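Curnwood Track – pose and grasp labelling software for hand-held gripper recordings

Product page, version 4. Maintained by Guoqing Shi and Maarja Rimkutė at Keane.

Curnwood Track takes video recorded from hand-held grippers and produces time-aligned trajectories, jaw states and contact labels for policy training. It runs offline on a single workstation. No external motion capture is required, and no fiducials need to be placed in the work area.

Version 4 replaces the earlier grasp segmenter with one trained on thin and reflective objects. The previous model was adequate on boxes, bottles and blocks, but it lost slender items once the jaws had closed on them. Table work in ordinary kitchens has plenty of those: a chopstick held upright over a patterned cloth gives the segmenter a narrow strip of wood, two dark jaws and a great deal of competing colour.

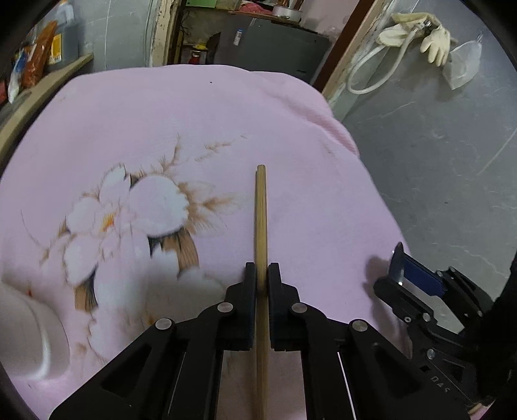

The segmenter now runs in two passes. The first finds the jaw pads and fits the linkage model, which gives an aperture estimate for each frame. The second looks only at the region between and beyond the pads, and returns a mask with a confidence value. Where confidence falls under the set threshold the frame is flagged for review and no label is written. Earlier versions wrote a best guess, and this caused trouble downstream.

Bimanual sessions

Two streams can be loaded as one session. Each tool is tracked in its own camera, and the second tool is modelled as a moving foreground object so that its features are left out of the map. Without that exclusion, a tool crossing the view drags the pose estimate along with it. The exclusion mask can be inspected in the viewer and edited by hand.

Printed fabrics generally track well while they lie flat. Folds that shift during a session are the main source of drift we see in soft-surface recordings. The "deformable support" option lowers the weight of features on the cloth and relies more on walls, shelving and door frames.

Metal cutlery

Specular highlights move with the camera and should not be used as features. Track rejects them by checking each point against the rigid-body solution over a window of 14 frames. The concave face of a spoon remains the hardest case. Grasp orientation there is taken from the handle axis where the handle is visible, and from the bowl outline otherwise. The source used is stored with the label.

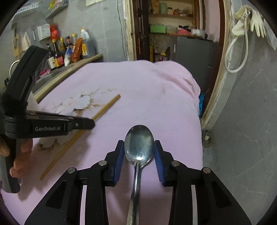

Can Track label a grasp when the second gripper blocks part of the object?
Partial masks are kept as long as the jaw pads and one end of the object can be located. The label carries an occlusion flag, and your export filter decides whether it is used.

Specifications

Input: one or two video streams with inertial data
Output: six-axis tool pose, jaw aperture, object mask, contact start and end
Maximum session length: 600 seconds per stream
Review interface: desktop viewer with keyboard labelling
Export: HDF5, Zarr, CSV
Part code: Prurine 1104 (licence key and calibration board)

Licensing and support

Licences are issued per workstation and include updates within the version. Calibration files from version 3 must be converted before use; the converter is in the tools folder and leaves the originals in place. For licence transfers, write to Marietjie Venter. Questions on gripper models not in the linkage library go to Gert Masilela, who will need a dimensioned drawing of the jaws and a short open-close recording.

Page revised July 23, 2023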